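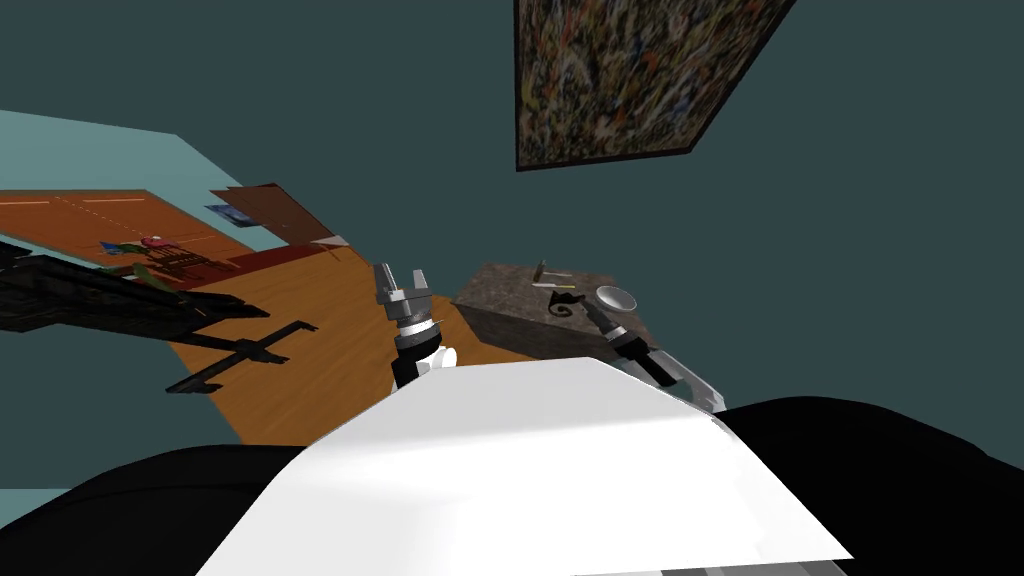 Head camera view in the simulator, with the stone block, the bowl and both grippers.

Two-arm sim task: camera view is tilted and our policy keeps missing the bowl

Posted by Rafferty Quintanilla

I'm in a student robotics club and we are doing the tabletop task for our spring project, due in March. We have a simulated two-arm robot and a granite-looking block with three things on top: a silver bowl, a small black cat figurine and a thin yellow and tan stick tool. The robot has to pick up the bowl with the right arm and hold it next to the block while the left arm puts the stick in it. The cat is only there as something to avoid.

We recorded 257 demos by teleoperation and trained a small imitation policy on the head camera only. In most test runs the right gripper gets near the front right corner of the block and then closes short of the bowl. The left arm does a little better but it sometimes goes for the cat.

Two things I can't work out. First, the view from the head camera is tilted a lot, so the floor runs diagonally and the painting on the wall hangs at an angle. Is that normal, or did we load the camera wrong? Second, the robot's own body takes up the whole lower half of the view. The big white panel hides the lower parts of both arms. Should we crop it out before training?

We're using Faltik for the simulator and our room is one of the stock ones with furniture in it. I can't change the robot model because the rules fix it, but we can move the camera.

Posted by Leonie Dunstan

I help with a high school team that did a similar task last year. I'd take the camera first.

A small tilt is common if the camera is mounted on a head or neck link and that link isn't at zero when the episode starts. Yours is much more than small. Print the camera's rotation in the world frame at the first step of an episode and compare it with what is in your config file. The usual cause is the order of the quaternion. Some tools write w first and some write it last. If you paste one into the other, you don't get an error, you get a camera that points somewhere odd. We had this for two weeks.

If the numbers match, check the neck joints. One roll joint left at a nonzero value would do it.

A policy can learn from a tilted view as long as the tilt is the same in training and testing. So before you redo anything, find out if it is the same. Save the first image from 9 of your demos and the first image from 9 test runs and put them side by side. If the edge of the block is at a different angle in the two sets, that is your miss. I think there's a good chance of that, going by how you describe the gripper closing short every time. A constant error in one direction usually means the camera moved or the control rate changed between recording and testing.

About the body in the view: I would not crop the whole lower half. The grippers come up from there, and you would lose the wrists, which the policy can use to tell where the arms are. Move the camera forward and up a little so the white panel takes less room, or crop only the bottom strip where there is nothing but body. Whichever you pick, do the same to the training images and the live ones. Also make sure you are feeding in the joint positions. With those, the hidden parts of the arms matter a lot less.

You will need new demos if you move the camera, unless your recordings saved the simulator state. If they did, you can replay them and render the images again from the new position. That took us one evening.

Posted by Hemi Cosgrove

use a wrist camera. head cam alone was never good for grasping for us. shiny bowls are bad too, try a matte one if the rules let you

Posted by Ataahua Ellery

Agree with Leonie on checking the quaternion order. Two things to add.

The cat problem is probably separate. If the cat and the stick were in nearly the same places in every demo, the policy may have learned a position and not an object. From that camera the cat is in front of the stick and it's a solid dark shape, while the stick is thin and near the back edge. Shuffle the three objects around on top of the block and record more demos. We added 60 with shuffled positions and the wrong-object grabs mostly stopped. It didn't help our success rate on the bowl at all.

The other one is image size. What resolution are you training at? If you shrink the picture too far, a stick like that ends up a pixel or 2 wide and no amount of demos will help. Crop first, then resize.

I don't agree with Hemi that you have to have a wrist camera, but it is worth asking if your rules allow one.

Posted by Rafferty Quintanilla

Thanks. It was the quaternion for the tilt, the config had w last and the loader wanted it first. The test script was also using a different neck angle from the recording script, so the views did not match. We do have the states saved, so we are rendering all of the demos again tonight. Images were 96 by 96, which I guess is too small. I'll ask about the wrist camera and post the new numbers when the training is finished.

Contact the moderators | © Hapeta Community Help | Back to top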